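Printed fingers on the hand-held gripper: when do you replace them?

igrube
Wodport bench, dark green printed fingers, one screw each.

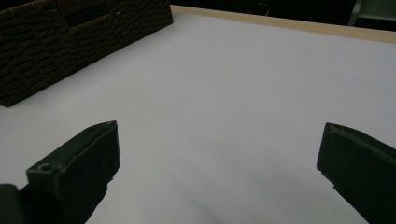
The left one is getting rough on the inner edge near the bottom and there are scuffs along the corners. It still closes. Our sheet says change the pair at 700 cycles, and we are at 253 on this set. Do I wait for the number or go by the wear?

merley_tech
Go by the wear. The number on the sheet was a guess when we wrote ours too. I change at 300 and sooner if an edge looks chewed.

kouris_a
Disagree. Scuffs are cosmetic. What matters is whether the tips meet square when closed. Put a strip of paper between them, close, and pull. If it drags the same at both corners, leave them on.

igrube
Paper slips on the lower corner and holds on the upper.

kouris_a
Then check the screw first. A loose one will do that and you'd be throwing out good fingers.

v.gruber
Also check the hinge for play before you order anything. We went through two sets at Nyberg before somebody wiggled the pin.

merley_tech
Fine, but a chipped inner edge will still catch on soft stuff. I wouldn't run it on fabric or bags.

igrube
Screw was a quarter turn loose. Tightened it, paper test is better – not perfect. No play in the hinge that I can feel.

kouris_a
So file the edge flat and carry on. 300 grit, a few strokes, wipe off the dust.

merley_tech
If you sand one you have to sand both or they won't match.

kouris_a
Only if you touch the gripping face. The edge doesn't matter.

v.gruber
Write down which side you sanded either way. And re-zero the opening after.

igrube
OK. Will do the left edge tonight and print a spare pair. Does anyone have the Rorine file with the thicker base?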